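Ship plans – how do I tell which "as fitted" sheet is the right one?

Asked by Precious Molefe in Naval & Maritime History

Trying to build a 1:350 of the light cruiser Clevbridge and I'm stuck on drawings. Have two sets of plans, both say general arrangement, both say as fitted. They don't agree. One has the aft rangefinder on a raised platform, other one has it down on the deckhouse roof. Sheet numbers are 795 and 843. No date on 795, corner is gone. 843 has April penciled on it, no year.
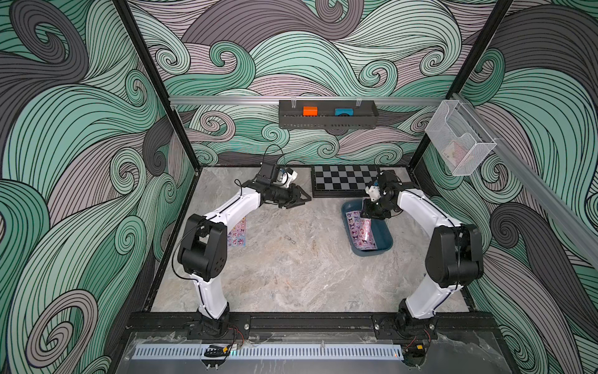
Also the torpedo tubes are drawn in on 795 and missing on 843. Was she refit at some point? Book I have says nothing, just two lines on her. Want to get the hull cut before the weather turns so any help is great.

3 answers

Answer 1
Go with the higher number. Later sheet = later ship. Tubes came off a lot of cruisers to make room for more AA guns so that fits.

Answer 2
Wouldn't trust the number on its own. Yards gave out sheet numbers when the job was opened, and a tracing could sit in a drawer for months, then get redrawn under the old number. Seen it with the Mahawong plans, where a low numbered sheet had the late radar on it.

Look at the revision block, usually right side above the title. Letters with initials next to them. If 843 has a C or D and 795 has nothing you've got your order. Check the boats too – they landed boats when topweight got bad, so fewer boats mostly means later. Then find a photo with the stern quarter showing. One decent photo beats both sheets.
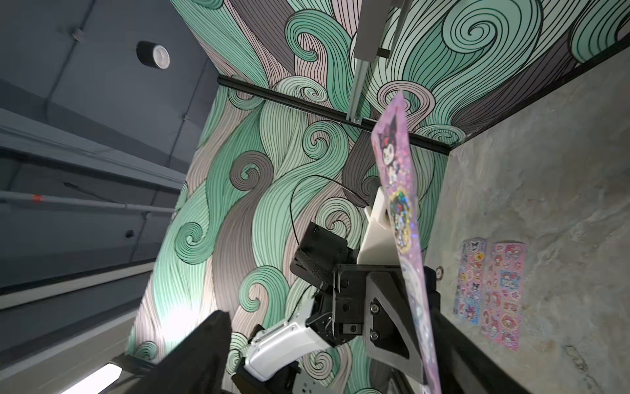
And scale off the frame spacing, not the printed scale bar. Old copies shrink, and not evenly. Mine was out by more than 3 percent lengthwise and fine across the beam, wich made a mess of the bulges before I caught it.

Hull lines should be the same on both sheets unless she got bulged, so you can proably start cutting now and sort the topsides later.

Answer 3
Ruvska did a resin kit of her sister Lidance years ago, instructions had 9 pages of notes on the differences. Might be a scan somewhere. Kit itself was rough, bow shape is wrong.

Comment from Precious Molefe
Thanks – 843 does have a C in the block, 795 is blank. Still no stern photo. Will look for the Ruvska notes.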